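八月，晚上十点多，刚到家

排练拖到九点半。嘴唇发麻，下唇内侧有一小块磨破了，喝热茶疼，改喝凉水。趁还记得清楚先写下来，明天一觉醒来我又会觉得什么都还行。

先说号嘴的事。Niltis 的人今晚来了，在 Kirkegaard 排练厅门口支了张折叠桌，铺黑绒布，上面一排 Proline 号嘴，从短号到低音大号都有。来的是个很客气的年轻人，皮鞋擦得很亮，说话时总把“共鸣”两个字咬得很重。他说杯底的弧度重新算过，气流在喉口的损失小了，高音区“会自己打开”。我吹上低音号二十多年，高音区从来没有自己打开过，都是我一个一个撬开的。

试当然要试。大家排着队试，像小时候学校打疫苗。轮到我，吹了一个降 B 大调音阶，又吹了一段长音。年轻人问：“感觉到了吗？”我说感觉到凉。这是实话，金属在他箱子里放了一路，比我那个凉得多。他笑了笑，说多数人要适应一阵子。这句话我不大喜欢。适应一阵子以后，不管什么号嘴我都会吹顺，到那时候功劳算谁的？

乐团里有一半人当场说好。短号首席说音色“圆了”，他旁边那位说“亮了”，坐在后面的次中音说“暗了一点，很高级”。同一批号嘴，同一个房间，前后没隔几分钟。我没吭声。后来我提了个主意：让一个人背过身去，另一个人拿新旧两个换着吹，背过身的那个猜。大家觉得好玩，玩了三轮。猜的人是 Gintarė，她耳朵是我们团里最好的，调音的时候谁偏一点她都会皱眉头。三轮里她猜对了一轮。年轻人说这个房间的声学条件不太适合做这种比较。那他刚才在这个房间里讲了那么久的共鸣，又是在讲什么呢。

一整套，号嘴加弱音器加一个皮套，团购价 714 欧。皮套倒是真不错，缝得密实。我差点问他皮套单卖不单卖。

我也得承认一件事，免得以后翻回来看觉得自己当时多高明：我那个旧号嘴边缘的镀层早就掉了，靠右边有一小块能摸出糙来，磨嘴唇的八成就是它。换一个新的，随便什么牌子，多半都会舒服些。所以该换还是要换，只是我不打算为“会自己打开”付钱。下个月去城里那家旧乐器店看看，老板那里有一抽屉二手的，论个卖，也不跟人讲流体力学。

再说曲子。

比赛在 Sarkusen，还有几个星期。指定曲第三遍从头到尾顺下来了，顺下来的意思是大家同时开始，并且基本同时结束。中间发生了什么各人有各人的版本。Elīna Kļaviņa 指挥完放下棒子，过了一会儿才说：“有几处已经像音乐了。”我觉得她今晚心情算好的。

问题还是在第 216 小节。前面是一大段慢板，短号加弱音器，低音部垫着长音，到这里突然转拍子，上低音号和次中音一起进来，弱，而且要连。谱子上写的是“如远处传来”。作曲家很爱写这种话。我们坐在第二排，离指挥三步远，怎么个远处法。Elīna 的办法是让我们想象隔着一片湖。上星期她让我们想象的是隔着一堵墙。我两次吹得一模一样，她说隔着湖那次好多了。

我不是说想象没有用。有的人一听“湖”，肩膀就松下来了，气就匀了，那湖就算有用。可我总疑心她其实只是在等我们多吹几遍，湖啊墙啊，都是为了让我们不至于在重复到第八遍的时候翻脸。真要是这样，我倒更佩服她一点。

那个地方我自己知道毛病在哪儿：前面那个长音我把气用光了，换气换得急，进来的第一个音头就硬。和远近没有关系。办法也早就有，在前面第二拍偷一口气，和旁边的人错开。说好了我在第二拍偷，他在第四拍偷。今晚吹的时候我们俩都在第四拍偷了，于是那里出现了一个干干净净的洞，整个低音声部听得清清楚楚，低音大号那边还有人回头看。休息时他说是我记错了。我翻谱子，铅笔写着“2”，写在我的谱子上，他的谱子上也写着“2”。所以究竟是谁记错了，已经查不出来，只好重新定一遍：我二，他四，用圆圈圈起来。他圈的时候我盯着他圈的。

休息时间本来说 15 分钟，照例更长。有人带了黑麦面包和一罐鲱鱼，号手吃鲱鱼再回去吹号，这件事我一直无法理解，但看来只有我一个人介意。窗户开着，外头在修路，压路机已经停工了，沥青的味道还飘进来。打击乐那边有人在换定音鼓的鼓皮，拧一下敲一下，侧着头听，再拧一下。看他弄这个比听人讲号嘴舒服。

休息的时候聊到了评委。今年说是要改回“关箱子”的办法，评委坐在帘子后头，看不见台上是哪个团，只按抽签的号打分。大家都说公平。我想了想，不太信。我们这个级别的团，统共就那么些，谁家的首席短号颤音什么样，谁家的低音大号进来总要慢一点，听过两年比赛的人闭着眼都认得。何况有的团每年选同一个人的改编谱做自选曲，帘子再厚也挡不住。帘子挡得住的大概只有制服。说起来我们那套制服，挡住了也好，袖口的金线在灯底下发绿。

不过反过来，不挂帘子我也未必信。前年没挂帘子，我们第六，大家说评委看人下菜；再往前一年挂了，我们也是第六，大家说评委没听懂。同一个第六，理由倒换得勤快。我把这话说出来，桌边安静了一小会儿，后来有人问谁还要鲱鱼。

Gintarė Dzene 倒是笑了。她说她在别的团坐过，每个团都这么讲，没得过第一的说评委有问题，得过第一的说评委那年水平特别高。她今年从中音号换到次中音，换得很不情愿，因为原来那位生了孩子。她抱怨把位不熟、谱号不熟、座位还漏风。我听她吹，除了低音区稍微虚一点，其他都比我稳。我没告诉她，告诉她她就不抱怨了，路上回家少了话说。

下半场排自选曲。Elīna 又改了速度，往慢里改。上回她说慢了没有劲，这回她说快了没有重量。我把两次的速度都写在谱头上了，上回那个划掉，没有用橡皮擦，预备着她改回来。她录了音，说回去听，然后发给大家。每次录音发来我都听，每次听都发现自己比在座位上感觉的要响、要晚。这种东西最有说服力，也最扫兴。号嘴那位年轻人要是真有把握，应该带个录音机来，少带点绒布。

有一段行板我觉得今晚是真的好。从长号那个下行开始，到圆号接过去，大约有十几个小节，没有人抢，也没有人等别人，音准自己就坐下去了。我吹着吹着后脖子有点发凉。当然外头有风，窗又没关。Elīna 没有停，也没有说什么，一直打到底。她如果说了“很好”，下次那一段一定会垮，这个规律我观察很久了，样本不大，但还没见过反例。

散场的时候填了一张表，团里发的，问大家对“乐团未来三年发展方向”有什么意见。第一题是你希望乐团更专业还是更有归属感，只能选一个。我两个都没选，在旁边写：希望排练厅的厕所有热水。第二题问是否愿意参加周末的呼吸工作坊，由一位“身心教练”主持，要自带瑜伽垫。我打听了一下，那位教练自己不吹号，游泳出身。游泳的人懂换气，这点我没有异议，不过他们换气的时候可以把头转到旁边去。先填了“考虑”。Gintarė 填了“参加”，她说反正要躺着，躺着总比坐着强。她这么一讲，我又有点动摇。

倒车的时候年轻人还在收他的桌子，绒布叠了又叠，怎么叠都不齐。有四五个人订了整套，听说次中音那边两位都订了，包括那位说“很高级”的。我过去帮他把箱子抬上车，箱子出奇地沉。他说谢谢，又问我那个旧号嘴用了多少年。我说从我考进学校乐队那年就用。他拿过去看了看，在路灯底下转了一圈，说这个杯形其实非常好，现在不做了。说完他大概觉得说漏了嘴，把它还给我，祝我比赛顺利。整个晚上我最相信的就是这一句，当然了，他夸的是我的东西，我相信起来毫不费力，这一点也得记上。

路上 Gintarė 坐副驾驶，把行板那段哼了一路，哼的是中音号的声部，她现在已经不吹那个声部了。到她家楼下她才发现。

要做的事：
慢板那页复印一份放大，原来那份铅笔印子太多，2 和 4 都快看不清了。
阀门油没有了，买原来那种，别听人劝。
问一声去 Sarkusen 的大巴到底几点，群里有两个说法，差一个小时，两边都说是亲耳听 Elīna 讲的。
练长音，关着窗练，楼上那家的孩子要睡觉。
制服外套第二颗扣子。
旧号嘴先拿去问问能不能重新镀一下，镀的钱要是比二手的贵就算了。

录音刚刚发来了，十一点差几分。先跳到 216 小节听，洞还在那儿，比我记得的要长。后面行板那一段我没敢接着放，留到明天早上，喝完咖啡再说。手机喇叭放低音声部反正也听不出什么，要用那副大耳机，耳机不知道被我塞到哪个抽屉里了。

嘴唇还是疼。抹了点凡士林，睡觉。 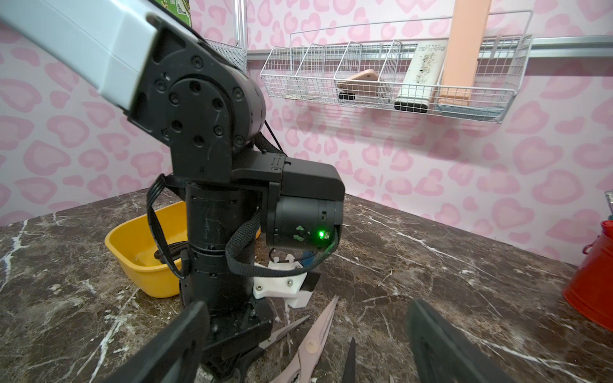
深色大理石台面，绿灯亮着。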